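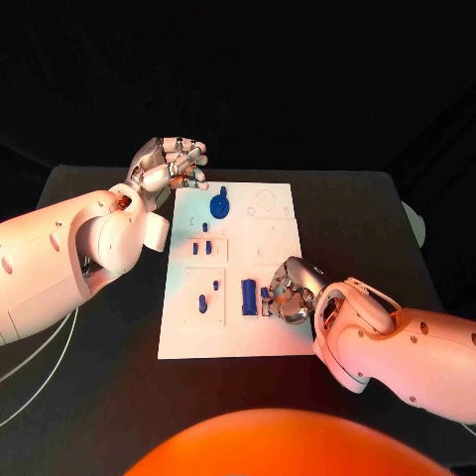 Page 6 of 274

4.2 Setting up the sorting board

Read this section before you take the Wureo board out for the first time. The board is white, the pieces are blue, and the printed outlines show where the pieces belong.

1. Clear a table that is flat and does not shake. A dark tabletop is best, as the edge of the white board is then easy to find.

2. Lay the board flat with the short side toward you. All drawings in this manual use this position.

3. Check that the board does not rock. If it rocks, lift it and wipe the table under it. Crumbs are the usual cause.

4. Take the pieces out of the bag and place them beside the board. Do not pour them from a height - the corners can get marks.

5. Compare the pieces with the list on the inside of the lid. If a piece is missing, write to Filtari and give the set number. Do not replace it with a piece from the Lamen set, the size is different.

6. Start with a large piece. Put it down on its outline and turn it slowly until the edges agree with the print.

Note: Small pieces are easier to place if you hold them upright by the upper end and lower them straight down. When a small piece goes next to a larger block, place the larger block first. Otherwise you will push the small one away with your fingers.

Note on light: A colored lamp can make the white surface look bluish on one side and pink on the other. This is not a fault of the board. For work where the color must be judged, use one plain white lamp and place it behind the board, not at the side.

CAUTION: Small pieces can be swallowed. Keep the set away from children under 4 years.

CAUTION: Never press a piece with force. If it does not sit well, lift it fully, turn it and try again. Pressing can damage the printed line.

Cleaning

Wipe the board with a soft cloth, a little damp. Do not put it in water. The blue pieces may be washed by hand and must be dry before they go back in the bag. Brandes cleaning cloths can be ordered in packs of 2 with the form at the end of this manual.

For storing the board, see section 4.3.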